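Como se faz um audiolivro?

Oi! Eu sou a Cempaka Tarigan e leio livros em voz alta. Sim, esse é o meu trabalho! Quando eu era pequena, lia para o meu irmão antes de dormir e ele sempre pedia "só mais um capítulo". Agora leio para gente que nem conheço: para quem está no ônibus, para quem está lavando louça, para quem não enxerga bem as letras miúdas. Vou te contar como um livro de papel vira um livro de ouvir.

O que é um audiolivro?

É um livro gravado. Em vez de você passar os olhos pelas palavras, alguém lê tudo para você, da primeira página até a última. Quando o texto vai completinho, sem cortar nada, a gente diz que a versão é integral. Quando alguém encurta a história, a versão é resumida. Eu gosto mais das integrais, porque às vezes a melhor piada está escondida num parágrafo que parecia bobo.

Primeiro eu leio calada

Antes de gravar, leio o livro inteiro em silêncio, com um lápis na mão. Uma vez pulei essa parte e me dei mal! Fiz um personagem com voz grossa de gigante e, lá no capítulo 8, descobri que ele era um ratinho. Tive que gravar tudo de novo (o ratinho ficou ótimo, aliás).

Com o lápis, marco onde respirar, onde falar mais baixinho e quais palavras são difíceis. Na ficção científica isso dá um trabalhão, pois os autores adoram inventar nomes. O último livro que gravei se passava num planeta chamado Grolturari. Tenta falar rápido: Grolturari, Grolturari, Grolturari! A capitã da nave se chamava Catacutan, e eu precisei perguntar ao autor se a parte forte era o "cu" ou o "tan". Era o "tan". Anotei na primeira folha, bem grande, para falar sempre igual.

Depois vem a cabine

A cabine é um quartinho com espuma nas paredes. A espuma segura o som para ele não ficar batendo de um lado para o outro, como acontece quando você grita no banheiro. Lá dentro tem um microfone, uma cadeira que não range e um copo de água. Não entro com pulseira nem com casaco barulhento, e como alguma coisinha antes. Sabe por quê? O microfone escuta barriga roncando! Já parei uma frase linda, com a nave quase caindo no planeta, porque a minha barriga fez "groooonc".

No estúdio Sallton, onde eu gravo, fico na cabine por 2 horas de manhã e mais um pouquinho à tarde. Mais do que isso e a voz vai ficando rouca. Para gravar a história de Grolturari eu precisei de 11 dias.

E quando eu erro?

Erro bastante! Troco palavra, engasgo, espirro. Aí eu paro, volto ao começo da frase e leio outra vez. Depois uma pessoa chamada editor escuta tudo e tira os pedaços errados. Ele também tira os barulhos de boca, que são uns estalinhos que todo mundo faz sem perceber. E ainda tem o revisor, que acompanha a gravação com o livro aberto na frente, para ver se eu não comi nenhuma palavra.

Onde fica guardada a minha voz?

Quando falo, o ar treme. O microfone transforma esse tremor em eletricidade, e o computador transforma a eletricidade em números, um montão de números por segundo. Esses números formam um arquivo, e um arquivo pode ficar guardado num disco rígido. Para ouvir, o caminho é ao contrário: os números viram eletricidade, a eletricidade faz o fone tremer, e o tremor chega ao seu ouvido. Lá está a minha voz de novo, contando a história!
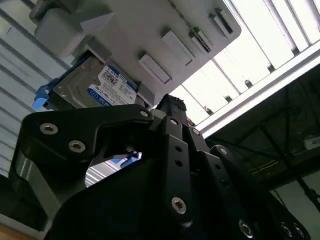
Um disco rígido num suporte de plástico cinza-claro.

A gente sempre guarda mais de uma cópia, em lugares diferentes. Imagina perder 11 dias de leitura? Eu ia chorar na cabine (e o microfone ia gravar).

Agora é a sua vez

Dá para brincar disso em casa. Escolha uma história curtinha, de 5 páginas no máximo, e peça a um adulto um celular que grave som. Leia uma vez em silêncio e depois grave dentro do armário, no meio das roupas, que abafam o eco quase tão bem quanto a espuma.

Experimente uma voz diferente para cada personagem. O meu robô preferido se chama Erkex, e para fazer a voz dele eu aperto o nariz bem de leve. Depois mostre a gravação para alguém da família e pergunte qual personagem ficou mais engraçado.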